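3.2 Floor condition and push force on the wards

Push force was measured on two sites, Pirier and Isbridge, which differ mainly in the age and type of their floor covering. The Pirier wards were re-covered in the August before the study. At Isbridge the covering is older, and the joins between sheets have lifted in several corridors. Both sites use the same cleaning contract and the same polish, so the surface finish was treated as constant in the analysis.

A total of 225 runs were recorded. Each run consisted of a start from rest, a straight section and a stop, with the load held at the value set out in Section 2.4. Starting force and rolling force were logged separately, as earlier work on trolleys has tended to report only the larger of the two. Runs in which the castors were not aligned with the direction of travel at the start were kept in the data set but marked, and are treated in Section 3.4.

Starting force was higher at Isbridge on all ward types. The difference was small on open ward floors and larger in the corridors, where the front castors had to climb the raised joins. Rolling force showed no clear difference between sites once the runs over joins were taken out. This agrees with the bench results in Section 3.1, where the Gunnlaugsson rolling model gave a good fit on flat samples but fell short on samples with a step. The model takes no account of castor swivel, and we would not expect it to hold for the first part of a run.

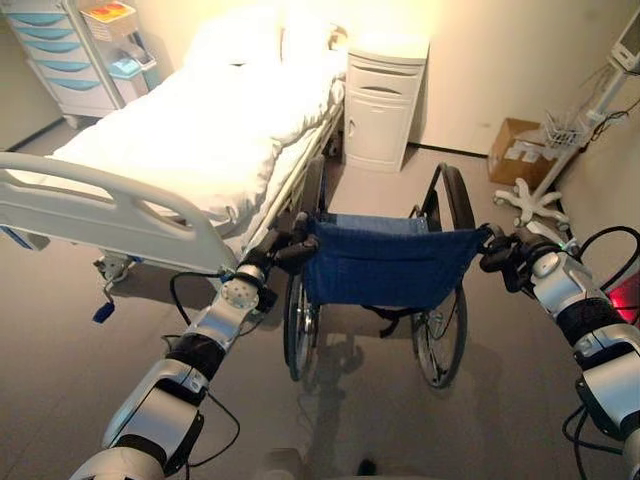

Figure 4. Folding wheelchair beside a hospital bed, held at both push handles.

Tyre pressure was checked before the first run of each session on chairs with air-filled tyres. Low pressure raised rolling force on both sites, and the effect was of the same order as that of the floor joins. Chairs with solid tyres showed less spread between sessions but a higher peak force at each join. A ward that changes from air-filled to solid tyres to save on upkeep may therefore move the load on staff from the long pushes to the short ones – a point that the purchase guidance at either site does not cover.

Handle height was not adjusted between runs. It is fixed on most of the folding chairs in use, and altering it would have meant changing the chairs themselves. Force was resolved along the line of travel only, using the Rerkeo handle sensors, sampled 30 times a second. The downward part of the push was recorded but is not reported. One sensor was found to have drifted during the Isbridge sessions, and 47 runs were corrected using the zero reading taken at the end of the day. Leaving these runs out does not change the order of the results in Table 5.

Two limits should be noted. The floors were surveyed once, on Sat 2 April, and any later repair to the joins would not appear in the survey. The straight section was also shorter at Isbridge – the corridor there is broken by fire doors – so the rolling force values for that site rest on fewer samples per run.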